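3.2 Household water and surface survey

The survey covered 1,062 homes in two districts, Bratutham and Stallton. Both draw from the Grornska reservoir, but Stallton receives its water through older mains and a second pumping station. Homes were chosen from the billing list after removing accounts with no use in the previous quarter. One adult in each home answered a short set of questions on cleaning habits, the age of the plumbing, and how often guests used the bathroom.

Hardness was measured at the bathroom tap after the cold water had run for two minutes. We used the Awasthi titration method without changes. Samples were kept in 800 mL bottles and read within 18 hours. A second reading was taken whenever the first fell outside the range reported by the supplier for that week -- this happened more often in Stallton, mostly in homes at the ends of the lines.

Surface deposits were scored separately for the basin, the faucet base, and the countertop next to the basin. Floor coverings in the nearest room were recorded as hard, carpet, or mixed, as earlier work had linked carpet to higher indoor dust and we wanted to control for it (Figure 4).

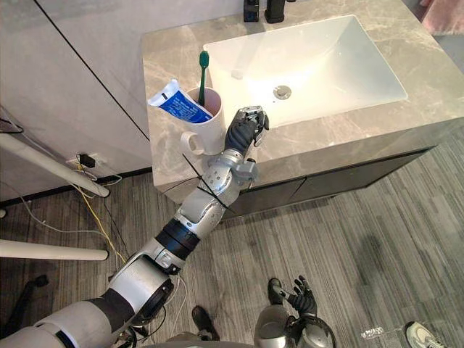
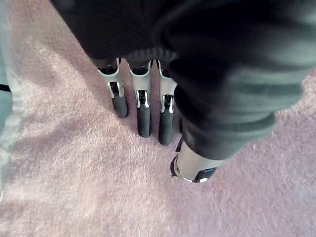

Figure 4. Countertop beside a basin (first image) and pink carpet (second image).

Scores ran from zero (no visible deposit) to five. Two raters scored each surface, and the mean was used unless they differed by more than one point, in which case a third rater decided. Agreement was good for basins and faucets but weaker for patterned countertops, where thin scale is hard to tell from the pattern. We therefore report countertop results separately in Section 4.

Homes with softeners were kept in the sample but coded apart. Respondents did not always know whether a softener was working. Where the answer was unclear, the home was treated as having none if the tap reading matched the supply -- a rule that may hide a few units in need of salt.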